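Housekeeping Practice 2: Resetting a Guest Bedroom
Course notes, Unit 4
Instructor: Yvette Poirier

Reading for this unit: the bedroom section of the Sturetmont house manual. Bring your copy to the practice room.

Scope
A reset is the work done on a bedroom that is occupied, or was until recently, before any real cleaning begins. It covers clothing, bedding, loose items and trash. Dusting and vacuuming belong to Unit 5. The time allowed is 30 minutes for a room with one bed.

Order of work
Open the curtains and turn on the lights. Empty the wastebasket and put in a new liner. Next, clear the bed. Everything on the duvet has to come off before you touch the pillows or pull the cover straight.

Clearing the bed
Work from one side of the pile to the other. Lift pieces one at a time and shake each one lightly. Hard objects get buried in clothing, and a hanger or a small box will scratch furniture if it drops. Sort onto a clean sheet spread on the floor: dark garments, white garments, bed linen. Gray pieces go with the dark ones unless the label says otherwise. Do not decide for the guest what is laundry. Fold what you find and leave it on the chair or luggage rack, unless a laundry slip has been filled in.

Framed pictures and mirrors
Sometimes a picture has been taken down and left on the bed. Move it before the clothes — this is the step most groups missed in April.

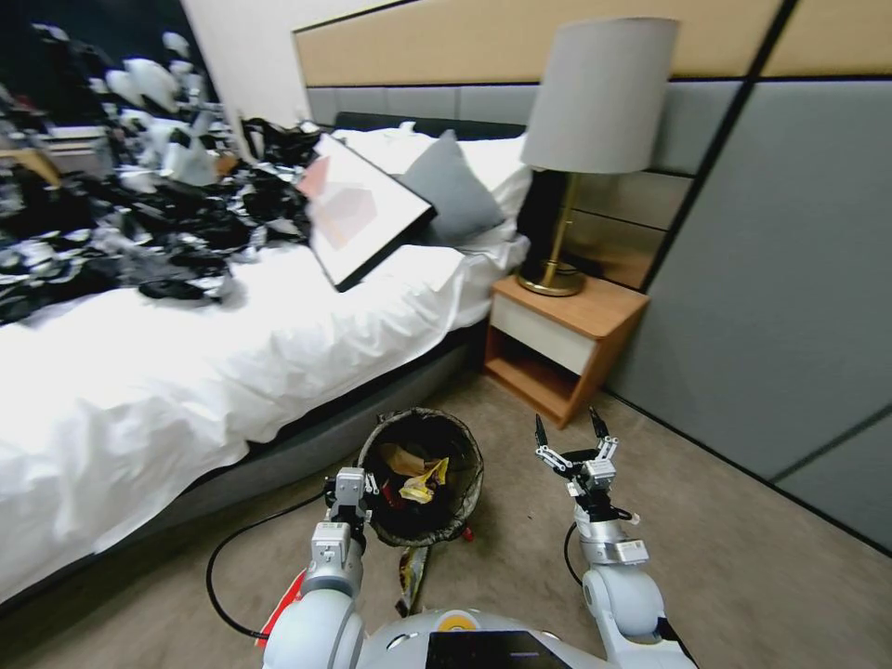 Hold the frame by both sides, never by the top edge alone, and keep your fingers off the front. Stand it on the carpet against a wall, face in, away from the door. Report it to the desk. Do not rehang it yourself, even if the hook looks sound.

Remaking
Pull the duvet toward the foot of the bed, then smooth it from the center out. The drop should be even on both long sides. White pillows go flat at the headboard, and the gray one stands in front of them. Check that the lampshade is straight and the nightstand shelf is clear.

For next time
Yanling Shen and Corentin Picard will lead the folding practice. Read page 84 of the manual and bring two pillowcases.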